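Projects > Kitchen Manipulation > Reports to Evmont
Interim report, August: does pretraining on mixed data help?
2 min read

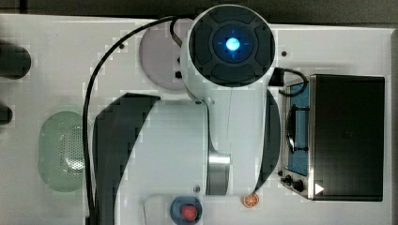
The claim we were funded to test is that a policy trained first on Grekia's mixed data will need fewer demonstrations of a new kitchen task. I went in doubting it and I still do, though less than in the spring.

We now have 3,336 demonstrations, of which 1,962 passed Krešimir Mladenović's review. That is a lot to throw out. Most of the rejects were pauses or second tries at a grasp, and I worry that a set this clean flatters whatever we train on it.

The pretrained policy beat the plain one on 2 of 8 tasks. On the rest I can't tell them apart, and I would ask Evmont not to quote the two wins yet. Both are short pick-and-place tasks, and both were tuned longer than the others. Krešimir disagrees and thinks the gain is real. We have agreed to rerun all eight with equal tuning time and with objects moved between trials by someone who doesn't know which policy is running.

The Werkska scoring script also counts a dropped object as a success if it lands in the target area. We are fixing that before the rerun. No change to the budget.

Sena Amoah

Recent reports
Oosthuizen grasp benchmark: first look
Why we stopped using simulated trials
Spring report to Evmont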